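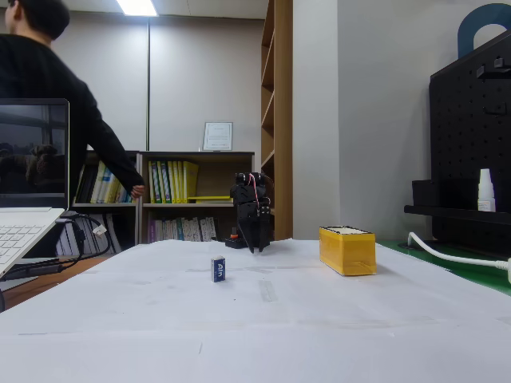 Slide 1. Why carton size matters more than carton weight

Good morning. The subject is dimensional weight and what it does to a small shipper's freight bill. I will use the Wadside account throughout, with the spring rate change as the dividing line. Hold questions on customs paperwork for the second session.

Start with the box. A narrow upright carton and a long flat block can weigh the same and be billed differently. The carrier sells space in a trailer and sets a minimum price for it.

Slide 2. Definitions

Actual weight is the scale reading, packed and sealed. Dimensional weight is length times width times height, divided by the carrier's divisor. Billed weight is the greater of the two, rounded up to the next full pound.

Measure at the widest points, including any bulge. Most disputes start with a bulged side panel. The carrier's scanner reads the bulge and the warehouse system holds the catalog size.

(Pause. Ask who in the room knows their divisor. Move on either way.)

Slide 3. The Wadside audit

Wadside ships household refills from one building. The audit covered 2,797 parcels from the month of May. Each invoice line was matched to the pack station record by tracking number. Of these, 397 were billed above actual weight.

Two causes explained nearly all of the difference. The first was a default carton assigned to any order with more than one item. The second was void fill added to meet a drop test that no longer applied to the product.

The default carton is the more expensive of the two. It was chosen when Wadside sold a taller bottle and was never reviewed after the bottle changed.

Slide 4. Cartonization rules

The pack software, Nultar, selects a carton from the item dimensions in the product master. If the master is wrong, the selection is wrong. Remeasure before changing any rule.

Order of work:
Remeasure the items that ship most often.
Enter the dimensions in the orientation used for packing.
Remove cartons that are almost never selected.
Rerun last month's orders against the new set and compare billed weight.

On orientation – Nultar rotates items freely unless the upright flag is set. Liquids need the flag. Soap bars and folded goods do not, and at Wadside they had it anyway, copied from a template.

Slide 5. Objections from the floor

Packers at the Wanyama building objected to the smaller carton set on the grounds of speed. Their concern was valid for mixed orders. Pack time rose during the first shifts and came back down once the carton rack was rearranged to match the pick sequence.

Damage claims need a longer window than pack time. Do not report a claims result from the first invoice cycle.

Slide 6. Contract terms to check

Divisor, by service level. Rounding rule for each dimension, before multiplication. Minimum billable weight. Surcharge for length, which applies separately and is often missed with tube and block shapes. Time limit for disputing a scan.

Sonanora, the regional carrier in this case, rounds each side up before multiplying. On a small carton that can move the billed weight by a full pound.

(If short on time, skip to the spreadsheet. Column D is the divisor and can be changed live. The second tab has the carton list before and after the change.)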